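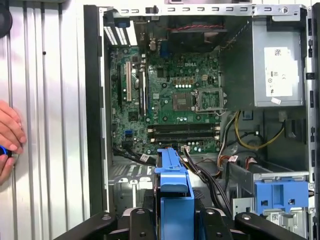 Forum > Desktops > Buying and Upgrading > Used parts

Is a "refurbished bundle" worth it for an old office desktop?

Posted by Radu Preda in January
My aunt in Biltermont gave me her old office tower and I'd like to get a few more years out of it for bookkeeping and email. A seller called Vadunton has a bundle (processor, memory, small solid state drive) for $84 and says it will make the machine "up to 9 times faster." There's also a cleanup program, Banano, that they throw in for free. The listing says it fits "most Dell desktops." Has anyone bought one of these? I don't play games and I don't want to spend $400 on a new computer if I can help it.

3 comments — 7 shares

Corina Preda
Same last name, no relation that I know of. I'd be careful with that listing. Nine times faster than what, and doing what? Opening a spreadsheet? Copying one big file? They don't say, and I've never seen a seller who picked the unflattering test.

"Fits most" is the other line I don't like. A processor has to match the socket, and even when it does the board's BIOS may not know what to do with it. Look up your exact model number on the maker's support page and see which processors it lists. If the seller can't give you the part number of the chip in the bundle, I'd stop there.

For bookkeeping I would leave the processor alone. If the computer still has a spinning hard drive, a plain solid state drive is the change you will notice. More memory helps if you keep a lot of browser tabs open, otherwise not much. Buy those two separately from someone with a real return policy and compare the total with $84. Also check whether the machine can run a version of Windows that still gets security updates. If it can't, none of this matters much for bookkeeping.

Skip Banano. Windows has its own disk cleanup and I don't trust free extras that want to start up with the computer.

yang_7
bought one for my dad, works fine. didnt time it or anything but it feels faster

Corina Preda
Feels faster compared to before the fresh Windows install, or after? A clean install alone will do that — and it's free.

Recent in Used parts
Seller wants me to pay return shipping, normal?
How old is too old for a power supply
Mixing two brands of memory
Is thermal paste from an opened tube still good
Warranty sticker already broken on arrival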